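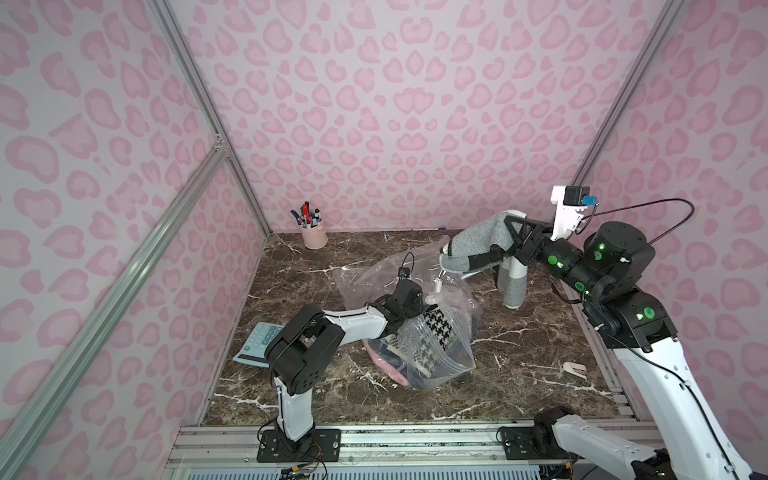 Jestwood Energy Policy Text Collection

Data card, release 4
Last revised: 13 February 2022

Summary

The Jestwood collection gathers public documents on the siting, licensing and local taxation of wind and solar power. It is intended for the study of how energy policy is argued and adopted at the level of the county, the township and the regional grid authority. National legislation is included only where a local document cites it at length.

The collection is maintained by the Jestwood office and distributed in three parts: Tramano, Onyshchenko and Escombe. The names are those of the original filing series and carry no meaning with respect to content.

Contents

Tramano holds zoning ordinances and amendments concerning setback distances, turbine height and noise limits. Each ordinance is stored with its effective date and, where one exists, the text it replaced.

Onyshchenko holds transcripts and minutes of public hearings. There are some 200 hearings in the current release, drawn from 11 grid regions. Speakers are labeled by role (applicant, board member, member of the public), and personal names have been removed.

Escombe holds tax agreements, payment schedules and decommissioning bonds. Tables in these documents were keyed by hand, and the keyed version should be preferred to the scanned one wherever the two differ.

File layout

Each part is a single folder with one plain text file per document and one index file. The index gives the document number, the issuing body, the type, the date of adoption and the page count of the original. Dates follow the year-month-day order. Missing values are left blank.

Comments on the previous release

Users were invited to comment on the hearing transcripts during December.

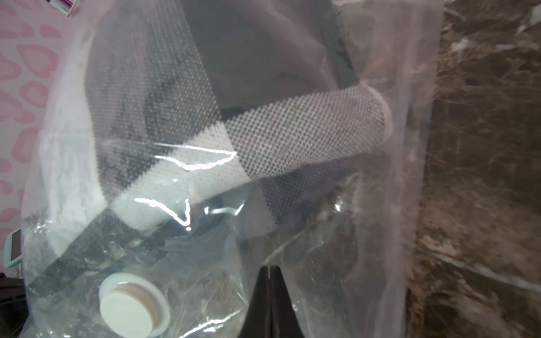
Escombe and Onyshchenko use different codes for the same issuing body, and I had to build my own table to match a hearing to the tax agreement that came out of it. A shared code would save every user the same work. It would also help to know which hearings were continued to a later session, as the vote is often recorded only in the last one.

The comment was accepted in part. Issuing bodies now carry one code across all parts. Continued hearings are marked in the index, but the link to the later session is given only where the minutes state it directly.

Selection

Documents were selected by issuing body. Once a body was chosen, all of its available records on wind and solar power were included, whether the project concerned was approved, refused or withdrawn. Bodies that publish no minutes were left out of Onyshchenko but may appear in the other two parts.

Known limitations

Rural counties are better represented than cities. Storage projects are covered only when they form part of a solar application.

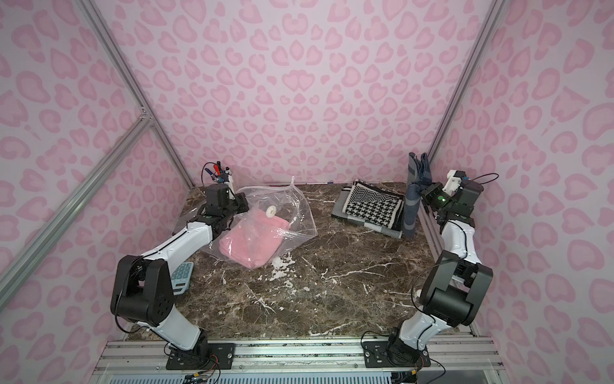
Hearing transcripts produced by automatic captioning contain errors in place names and in units of power, and kilowatts and megawatts are sometimes confused. Such transcripts are marked with the letter C in the index. No correction has been attempted beyond the removal of personal names.

Ordinances that were suspended by a court remain in the collection without any note of the suspension. The legal force of a text should be confirmed with the issuing body before it is relied upon.

Permitted use

The collection may be used for research and teaching. It may not be used to identify individual speakers. Quotations of up to 5 pages from any one document may be reproduced without prior notice, provided that the document number and release are given.

Corrections

Corrections should be sent to the Jestwood office with the document number and the line concerned. Accepted corrections are entered in the change log and appear in the next release. Files in a published release are not altered.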